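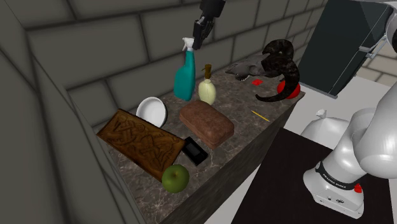 I don't trust the words "wildlife friendly" on a box of mouse bait, and I'd keep it out of any house with owls or hawks nearby. The mouse eats it, wanders off slow and stupid, and something with talons picks it up. Before you get to poison you have plenty of dull work to do, and most of it is cleaning. Mice follow crumbs and old trails, so a spray bottle of soapy water should live out on the counter, like the teal one next to the cream soap dispenser, and not under the sink behind the bags. Wipe the back corner too, where the counter meets the wall.

**Peppermint oil.** Siriporn Chaiyaporn swears by it. I tried it in the Garham house for 2 weeks and the mice walked right past the cotton balls. Save your money.

**Ultrasonic plugs.** Same result, higher price. Cheuk-hei Yuen says his worked, but he also sealed the gap under the back door that September. My bet is on the door.

**Steel wool and caulk.** Pack the wool tight around pipes, then caulk over it. Check it again after 3 months.

**Snap traps.** Set them indoors, against the wall, trigger end facing the baseboard. I use 4 in a kitchen and a smear of peanut butter on each. Never set one in the open yard, where a wren can reach it. Skip glue boards altogether. They catch birds and snakes as easily as mice.

**Bait you already own.** Don't pour it out and don't leave it in the shed. Keep it in the original box, locked up, and ask your county about hazardous waste drop-off.

If you find a dead hawk or owl, don't touch it, and keep the dog away. Take a photo and call your state wildlife agency.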